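**Wadura opens its desk-tidying sessions this March**

Hi, I'm Tamsin Ruawai, and I'm so pleased to share this one! Wadura is opening its desk-tidying sessions to anyone in Oltlow with a messy workspace, starting in March. We have 36 places in the first round, and each session lasts two hours.

I used to think I was a tidy person. Then I looked behind my own desk (chargers, mystery leads, a lamp I'd stopped using) and I had to sit down for a bit. So we start small - one clear tabletop, one power strip, one cord - and we work out where those go before anything else comes back.

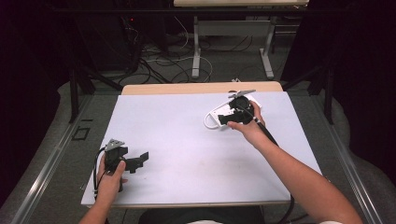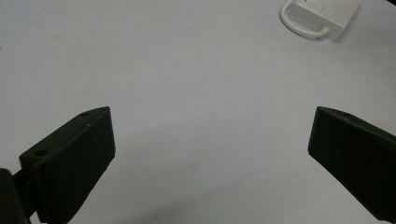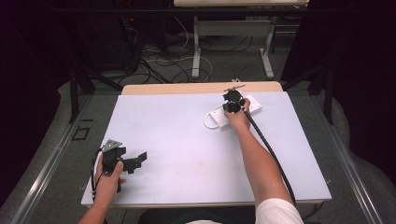

Evie Oakley runs the evening groups and she's wonderful with people who hate throwing things out. Deepak Maurya takes the mornings. He'll talk to you about cord lengths for as long as you let him, and I've learned a lot from it!

Groups are kept to six people, so there's plenty of room to spread out. Bring a photo of your desk as it is now, and please don't clean it up first. Tea is on us.

To book a place, or to come along and write about a session, ask for Yvonne Haslam at the Wadura front desk. She's in from 9 a.m.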